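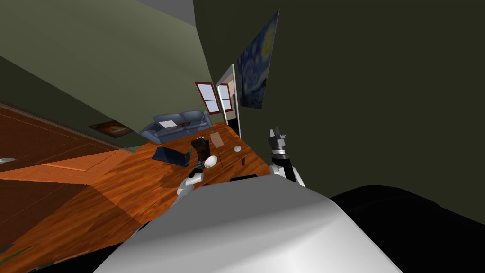

Bovoveck Draft Board, full league size. For the in-person fantasy football draft, everybody in one room, names going up on the wall as they get picked. Board is 94 inches wide, heavy paper, comes rolled in a tube. Needs to flatten before you hang it. Lay it face down overnight on a hard floor, something like the orange-brown wood planks in the photo. Carpet doesn't work, the creases stay. Don't stand a bottle on the corners to hold them, use books. Ring marks don't come out of the paper.

What's in the tube

Board, blank, with spaces for team names across the top and rounds down the side
394 player labels, color coded by position
Blank labels for rookies, late signings, whoever we missed
Defense and kicker sheet
Two black markers
Hanging strips, Liao brand, peel off clean on painted drywall. Not tested on wallpaper.

Labels are printed with name, position, team and bye week. Big type, readable from the back of the room. Quarterbacks red, running backs green, receivers blue, tight ends orange. Kickers and defenses are gray this season, we got alot of mail about the old yellow.
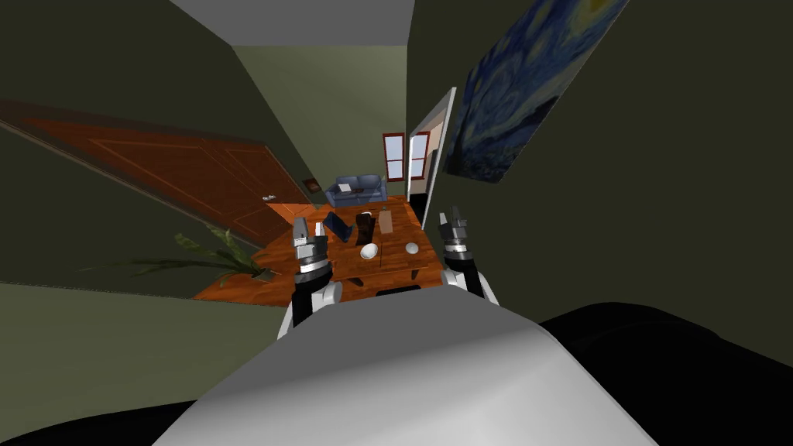
Wooden table, gripper at each side.

Sort the labels before people show up. Sheets come alphabetical inside each position, so leave them on the sheet and peel as you go. Cutting them apart ahead of time sounds faster. Isn't. You end up hunting for one receiver while the clock runs. Put one person on labels and let them skip snack duty.

IDP leagues: the standard set does NOT include individual defensive players. Order the IDP add-on, 193 labels, linebackers first, then linemen, then defensive backs. Same size, same type. Defensive labels are purple so they don't get mixed up with the rest. If your league only starts one or two defensive players per team, skip the add-on and use the blanks.
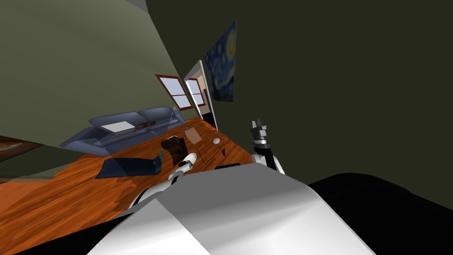

One buyer wrote in that the add-on was light on safeties last year and their league ran through the blanks before the late rounds. Also asked if we would sell blank sheets by themselves. Yes, they're listed under Refills now, and the safety list is longer this year.

Which board to get

Full league size fits most redraft leagues. Smaller league, or short on wall, get the Plurnetti instead. Same labels, narrower columns, so long names will wrap. Keeper and dynasty leagues want the full size, plus a second board for the rookie draft. Boards can't be wiped and reused. Paper. If you want one that wipes, wait for the laminated version, no date on that yet.

Auction leagues can use either. Write the price in the corner of the label with the marker, let it dry a few seconds, then stick it up. Marker smears if you rush it. 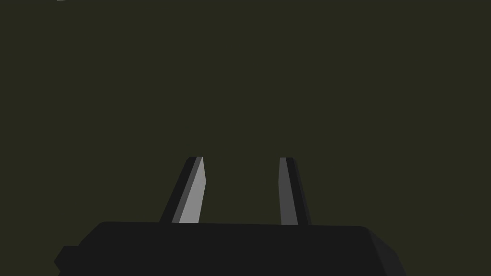
Same goes for traded picks. Cross out the owner in the space first, write the new one above, then place the label over the bottom half. Labels lift and move for a few minutes after you place them. After that they tear the paper.

Shipping

Ships from Nurley. Orders in before noon go out same day, except late August when everybody orders at once, give it extra time then. Labels are reprinted in September with current rosters, so if your draft is early you get the August list. Check the roster date on the tube sticker.

Returns: unopened tubes only. Bent tube, send us a picture of it and well replace the board. Missing label sheet, same thing, tell us which position and we'll mail it.

Board, labels and markers sold as a set. Refills, IDP add-on and extra Liao strips sold seperately.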